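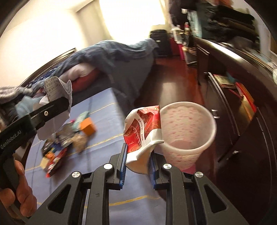 Elaheh Shahbazi wrote that my August hosting bill made no sense to her, given how few people read this blog. The traffic is small. The backups were the problem: Gosell kept a full copy every night, and I had 166 of them.
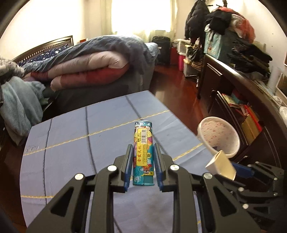
I now keep two full copies and store only the changes between them. The archive holds 2,259 files – mostly old drafts – and a restore to the spare machine ran clean on 2023-08-25. Next is the mail folder, still on the Stubbs plan.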